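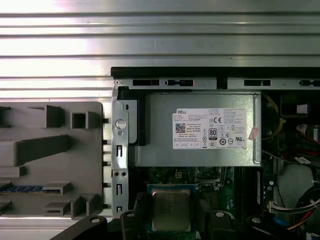 Photo: Foltano test bench, wrist camera view. Source: Avunance.

Gripper comparison for desktop computer work: frequently asked questions

We receive many of the same questions about our gripper trials, so we collected them on one page. If your question is missing, please write to us through the contact form. We usually answer by Friday of the same week.

What is the Foltano bench?

Foltano is our name for the test bench where we compare grippers on small assembly and disassembly tasks. The work pieces are ordinary desktop computers with the cover off. Next to the chassis we keep a gray plastic parts tray, and memory modules are picked from this tray and put back into it.

Which grippers did you compare?

Two. The first is the Susham, an electric gripper with angled black fingers. The second is the Rodrigues, which has shorter, straight fingers and a softer pad. Both were mounted on the same arm, with the same controller and the same wrist camera.

Why a desktop computer and not standard test blocks?

We did use blocks in the beginning. Both grippers did well and we learned very little. An open computer has a power supply, cables, metal edges and a processor socket with its lever, all close together. The fingers must go down between these things without pushing them.

How many trials did you run?

Each gripper made 100 attempts per task, and we had 14 tasks. One task is, for example, "take a memory module from the tray slot and hold it level above the board." We did not mix the results of different tasks into one score.

Which gripper is better?

It depends on what you need to hold. For memory modules we prefer the Susham, as the angled fingers reach into the tray slot and leave the camera a good view of the part. For cable connectors we prefer the Rodrigues. Its pad holds the plastic housing with less force, and we had fewer drops. If you can buy only one and your parts are thin and flat, we would choose the Susham.

Does the gripper block the camera?

Partly, yes. With the Susham, the ends of the black fingers stay visible along the bottom edge of the picture. We wanted this. The operator can see where the fingers are in relation to the board, and the software can use them as a fixed reference. With the Rodrigues we had to tilt the camera by 8 degrees to get a similar view.

Do you have problems with reflections?

Yes, this was the most difficult part. The ribbed metal surface behind the work area gives a strong white glare, and bare sheet metal on the chassis can do the same. We lowered the exposure first, but then the dark memory slots became hard to find. Now we use a diffuser on the lamp and keep the exposure in the middle. Some glare remains, and we mask that area in the software.

Can the camera read labels?

Large print, yes. On the power supply in the photo, the word DELL and the 80 PLUS badge can be read easily. We do not depend on the small text. For part identification we use the shape and position of the part.

Is it safe for the electronics?

We work only with computers that are unplugged and that will not be used again. Please do not try a new gripper on a machine you need. The power supply stays closed in all our tasks.

What force setting should I start with?

Start with the lowest setting that your controller allows and go up one step at a time. When the module no longer turns between the fingers during a slow lift, stop there. We do not publish one value for everybody. Finger wear changes it too much.

How long do the finger pads last?

Our first set of Rodrigues pads was replaced after 2660 grips. The Susham fingers have no soft pad, but please check their screws regularly. We found one loose in December.

Can I send you my own gripper for testing?

Yes, if it fits our mounting plate. Please send the drawing before you send the gripper. Avunance pays the return shipping inside the country.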